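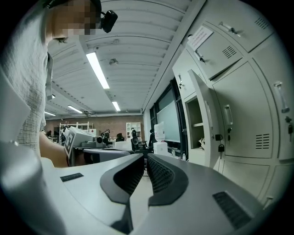

A light gray knit and a bare forearm, at work on Tuesday.

Plenivgate knitting circle doubles its space

The Plenivgate knitting circle has moved into the big upstairs room on Nanayakkara Street, and what a difference it makes! The group had been squeezing into the back of a tea shop (with people knitting on the stairs when the weather turned cold), and now there are proper tables, tall windows and a whole wall of shelves for donated yarn.

"I walked in and just laughed," said Afroza Gamage, who started the circle with Tharushi Gunawardena in January. "We used to fight over two good lamps."

The circle now has 87 members, from complete beginners to people like Renji Miyazaki, who is on his third cabled blanket of the year and will happily show you every mistake in it. Tuesday evenings are for sweaters and other big projects. Saturday mornings are for socks, mending and anyone who has never held a needle before. 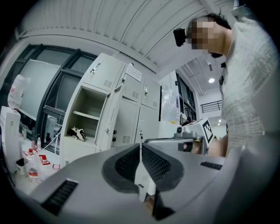
The next big push is the winter hat drive, and it's off to a wonderful start - 68 hats are already finished, blocked and boxed up. The goal is 500 before the first hard frost. Any pattern is fine, and so is any color, though Diễm Diệp, who is sorting the boxes, would love to see more children's sizes and a lot less brown.

Wool for the hats is free to anyone taking part, and there is plenty of it, in worsted and chunky weights. Crocheters are every bit as welcome as knitters. So are people who only want to wind yarn and chat, which is a real job when the skeins come in by the sack!

Doors open at 6 p.m. on Tuesday. Come up the side stairs, and bring your own mug.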